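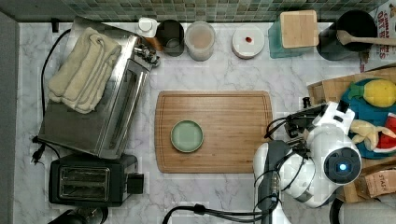 > Where do you keep the cutting board if the toaster and the toaster oven both have to live on the counter?

In the middle of the counter, out all the time, with both appliances pushed to the left and the jars along the back. I tried storing the board upright in a cabinet for most of a year and it just meant I cut things on plates.

The rest of the original post is quoted below for people who joined after it went out. I'll take it in pieces.

On 8 July 2023, a member wrote to Korberg Kitchens:

> We moved to Ronarer in January and the kitchen is smaller than the one we left. There is 118 inches of counter in total, but that includes the sink and the stretch next to the stove, so there is only one piece I can really work on. Right now it has a toaster, a toaster oven, a row of jars, the cereal, and whatever came in the door that day.
>
> I don't want to buy a cart. I have looked at the Gimlow shelf that a few of you have and I don't think it will fit under my cabinets. They are only 18 inches above the counter.
>
> Things I would like to know:
>
> - whether it's worth keeping both appliances
> - what you let stay along the backsplash
> - how you stop the open end of the counter from turning into a shelf for mail and boxes
> - whether a bamboo board is all right left out, or if it warps

Both appliances: we kept both. The toaster gets used every morning and the toaster oven gets used for nearly everything else, including most of what I used to turn the big oven on for. If I had to give one up it would be the toaster, but I would hear about it at home. Mine are on the left, with the toaster in front of the toaster oven. That uses the depth of the counter and keeps both of them off the part where I cut. The drawback is that you have to slide the toaster over to get at the oven door properly. I've stopped minding.

Whatever you do, don't treat the top of a toaster oven as a shelf while it's in use. A folded towel ends up on mine between meals and it comes off before the oven goes on. Same with bread bags, which melt. Leave space behind and beside it too. The booklet that came with yours will give a distance and it's worth following, especially under low cabinets like the ones you have.

Along the backsplash: one row, one deep. Once there is a second row, the back one is lost and you buy things you already own. I keep out what I reach for while I'm cooking, plus the wooden spoon in a place where I can grab it without looking. Baking things went to the cabinet over the refrigerator. Jars with flat lids are easier to live with than tall bottles if your cabinets are low, and clear or nearly clear ones save labeling. I had a set of matching tins from Rothe before this, and they looked good, but I opened the wrong one every time.

Cereal is hard. The box is too tall for most of my shelves and too light to stay put. We have cinnamon oat bites in the far right corner at the back, still in the box. I've read all the advice here about pouring cereal into containers. We did it for a while, and then there was always a half-full container and a half-full box.

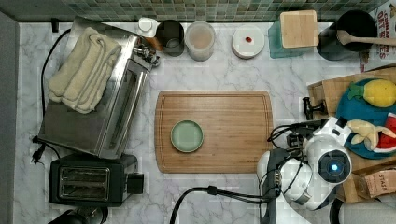

The open end is the part I have the least good answer for. Any flat space near the door side of a kitchen is going to collect things, and ours collects cardboard boxes and paper bags. What has helped is letting one box stay there on purpose. Things that belong in another room go in the box, and when the box is full it gets carried out and emptied. At our house it's mostly toys. The plush fruit (pineapple, banana, watermelon) is very popular and turns up in the kitchen far more than the real kind does. I used to walk each piece back as I found it and I was making the trip all evening.

The box has to be small, though. If it's big enough for a coat, somebody will put a coat in it. Paper bags get folded and put away the same day or they start filling up as well.

On the bamboo board, I've left one out for years and it's still flat. It isn't the same board the whole time, to be fair. The first one split along a glue line after I let it sit in the sink overnight more than once. With the current one I do this:

1. Wash both sides, even if only one was used.
2. Dry it with a towel and stand it on its long edge until it's dry all the way through.
3. Lay it back on the counter only after that.
4. Oil it with food-grade mineral oil when it starts to look pale or feel rough.

Mine has a groove around the edge, which I'd look for again. It catches tomato juice before it gets onto the counter. You do have to run a brush around the groove when you wash it, and be a little careful at the corners where crumbs pack in.

I also keep one small plate on the board, on the left side. Peels and ends go onto it while I'm working and then I only carry the plate to the trash. A bowl holds more, but a bowl is in the way of my elbow. If yours is a low dish with a bit of a rim you'll be able to scrape things straight onto it with the back of the knife.

You didn't ask about cords, but check where yours run before you decide on a layout. Ours come down the left side and the outlet is on that wall, so the appliances more or less had to go there. If your outlet is at the other end, reverse everything I've said. Don't run a cord across the front of the board to make a layout work.

As for the Gimlow shelf, I'd measure your tallest jar before ruling it out. The lower version stands eight inches high, so it would go under 18-inch cabinets, but you'd lose the use of the counter beneath it for anything taller than a mug. A couple of people on this list have theirs in a closet now and might sell you one. I'd try the counter without it for a month first.

If you send the measurement of that one working stretch, front to back as well as side to side, I can tell you whether the two appliances will fit one in front of the other. Mine just barely do, with the toaster set nine inches in from the end of the counter so it doesn't get knocked by people walking past.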